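Search this site
Type and press enter

The spare room, at last

June 24, 2018
Posted by Baltent Jottings

I've been meaning to sort out the spare room since April, and this week I finally ran out of excuses. We have two guests coming, both of whom feel the cold whatever the month, so the bedding had to come first – everything else could wait its turn.

The rose duvet cover won in the end. I did look at a plain one in Ekuvwood, very smart and very grey, and put it back on the shelf, as I'm fond of a few purple roses and I don't mind who knows it. The big bright flowery blanket is rolled up near the headboard for anyone who wants a bit more on top.
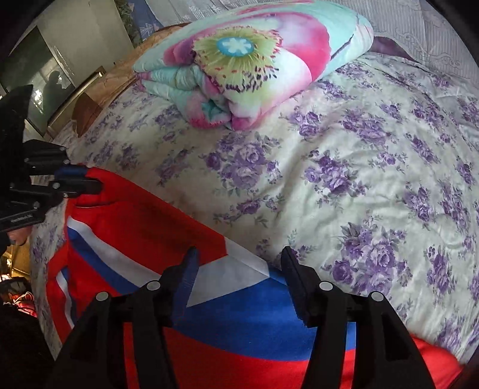

My sister maintains that a spare blanket ought to be folded flat and laid across the foot of the bed, and that rolling is only for suitcases. We've had this conversation for nearly 31 years, I should think, and neither of us has budged an inch. I find a roll so much easier to pick up when you're half asleep, and it doesn't slither off on to the floor in the night!

Next on the list are the drawers, which are still full of wrapping paper and odd gloves. I'll make a start on those tomorrow, after I've been for milk.

Recent posts
Plum jam, second attempt
A wet walk round Troltirberg
Mending the Halász tablecloth
What to do with odd gloves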